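Hueco entre la nevera y la mesa, ¿cuánto dejáis?

jilby_13
buenas, a ver si alguien me orienta. Nevera alta gris en la esquina y la mesa blanca al lado, pegada a la pared. Entre las dos queda un hueco estrecho que no sirve para nada, se ve la pared y ya. ¿Lo tapo? ¿arrimo la mesa? Cocina pequeña, de alquiler, no puedo taladrar

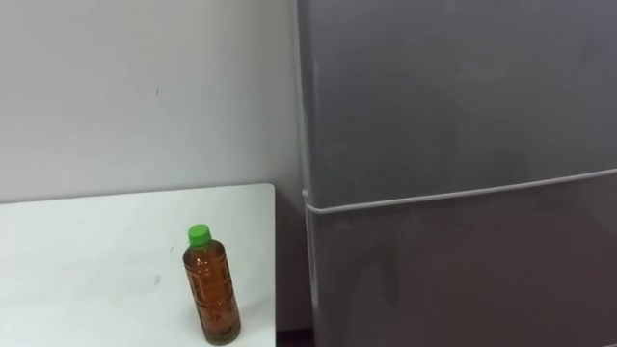 además la mesa la quiero despejada, como mucho la botella de té y poco más. Si meto un carrito en el hueco seguro que acabo llenándolo de trastos

Wuisan
no arrimes nada!! la nevera tiene que respirar por los lados. Mira el manual, hasta 2 dedos piden algunas

plekance
Depende del modelo, Wuisan. La mía va encastrada y lleva años sin problema. Yo arrimaba la mesa y listo

Wuisan
encastrada es otra cosa, va preparada para eso. Una normal no

Silvan Ammann
carrito con ruedas, de los de 13 cm. Lo sacas para limpiar y fuera

jilby_13
13 igual entra justo, mido el sabado. Lo de la manchita de la pared sale con goma de borrar?

plekance
esponja mágica, flojito, que se come la pintura mate

Danang Ngau
yo el hueco lo dejaría tal cual. Para pasar la escoba y punto, manía de llenarlo todo

jilby_13
pues mira, tambien. Mido y os digo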